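Workshop notebook, April, kettle on at 7.40 am

Back on the Woromero reissue. Kjell dropped the second lacquer off last night and I've already played side A twice, because I have no self-control. It's a lovely cut! Quieter than the first one by a long way, and the sibilance on track four (the one Notburga kept grumbling about) has settled right down. Still a bit of a spit on the word "sister", but I reckon that's on the tape and I'm leaving it alone.

Side B is the problem child. It runs long, so Kjell pulled the level back to fit it, and now the closing ballad sits a bit close to the label for my liking. I asked Gøran whether we could swap the running order and he said the band would sooner eat the record. Fair enough.
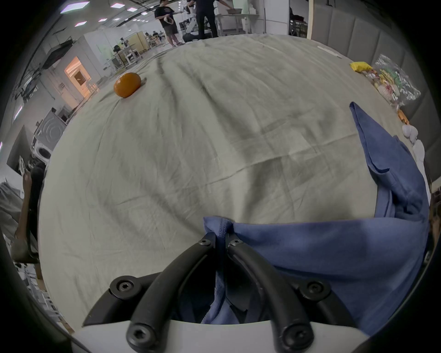 So the plan is to shave the gaps between songs and ask for a touch less bass below 47 Hz on that side only. Notburga does the EQ at her place and sends it over to Fillside, who want the files named properly this time (catalogue number 3916, then the side, then the version, no spaces. Me, I mean me, I was the one with the spaces).

Sleeves: Aebischer's proofs came and the grey has gone green. I held it next to the old one at the window and it's definitely green. Shahnaz is ringing them. The spine text is also creeping onto the front, only by a hair, but once you've seen it you can't stop seeing it.

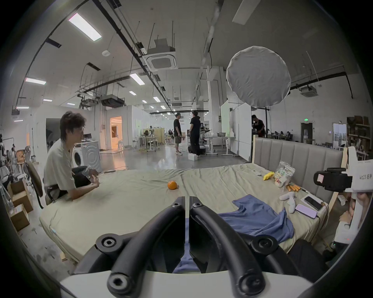 Blue T-shirt, small orange, toy banana and toy carrots on the bed.

Test pressings: we get 4. One each for Gøran, Notburga and the band, and one stays on the shelf here. Edvin wants one too and he can whistle.

Postside quoted for 85 mailers, the stiff ones. Said yes. Need to check whether they take the booklet as well as the record or if the corners cop it.

Still to do: new gap timings to Kjell, clean the stylus, find the other tape box.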